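# The bakery that didn't sell

When the owners of Drimlow Bakery decided to retire, they did what most people in their position do. They rang a broker, cleaned up the books and waited for a buyer. One turned up from interstate, looked over the ovens and the delivery run, and offered a price that made sense only if the Flumstead site closed and the bread came in by truck.

They said no. Fourteen months later the business belonged to the people who worked in it.

Drimlow is now a worker co-operative. Every member owns one share, every share cost $700, and every share carries one vote. Nana Darko, who started on the slicing line and now runs the night shift, paid hers off through her wages.

"I'd never owned a bit of anything," she says. "I had a car loan. My first question was what happens if we lose money, and I asked it at every meeting until I got an answer I could follow."

The answer, once the solicitor had put it into everyday words, was that members could lose their share money but not their houses. The co-op borrowed the bulk of the purchase price, with part of it left in by the former owners and paid back over four years. The owners' portion sits behind the bank's, so if things had gone badly they would have been the ones waiting. Darko says that mattered more to the crew than any speech.

Ruth Bloxham advised on the sale. She has spent most of her working life on small business handovers in regional towns, and she is blunt about how few of them end this way. Owners tend to leave it too late. They want to be out by Christmas, and a conversion takes a year at best. Accountants often haven't done one and steer clients toward what they know.

"People think the hard part is finding the money," Bloxham says. "The money is a few awful weeks. The hard part is the six months where everyone has to learn to read a balance sheet after work, when they're tired and they'd rather be home."

At Drimlow those sessions ran on Wednesday afternoons, between the day crew finishing and the night crew starting. Attendance dropped in winter and picked up again once the draft rules came out, mostly so people could argue about them. The longest argument was over casuals. Some wanted them to be able to join straight away, others wanted a two-year wait. They settled on 12 months, with hours counted across all shifts.

The second longest was over the ute.
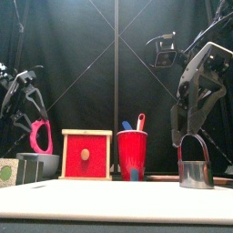

Who makes the day-to-day decisions if everyone has a vote? A manager does, the same as before, and she answers to a board of five that the members elect each year.

Members vote on the big things: borrowing, buying property, changing the rules, and what to do with a surplus. They don't vote on the roster or the price of a sourdough loaf. Bloxham says that line needs to be drawn early and written down. She has seen a co-op spend three meetings on the colour of its aprons.

The town has other examples now, though none is quite like Drimlow. Mahama, a commercial laundry out past the showground, looked at the same model and chose an employee trust, where the shares are held on the workers' behalf and nobody has to buy in. It has more staff and higher turnover, and its owner wanted something that would keep working when half the crew changed in a year. Ultik, a small sheet metal shop, went through four months of talks and then sold to a competitor. Bloxham advised on that one too and doesn't count it as a failure. The staff had looked at the figures and preferred redundancy payouts.

Drimlow's first full year was ordinary. Flour went up, one oven needed a rebuild, and a school contract came in that covered most of the rebuild. In December the members voted to keep the larger part of the surplus in the business and share out the rest by hours worked. For a full-timer that came to $352 before tax.

Darko had hoped for more. She voted for the split anyway, after looking at what a second oven rebuild would cost.

"My brother asked me if it was worth it for 300-odd bucks," she says. "I said I've still got a job in Flumstead, so start with that."

The former owners still come in on Saturdays for bread. They pay full price, which was also put to a vote. The last of their loan is due to be repaid in three years, and the members have begun talking about whether to lease the shop next door once it is off the books. The board will bring a proposal to the autumn meeting. Darko is standing for one of the five seats.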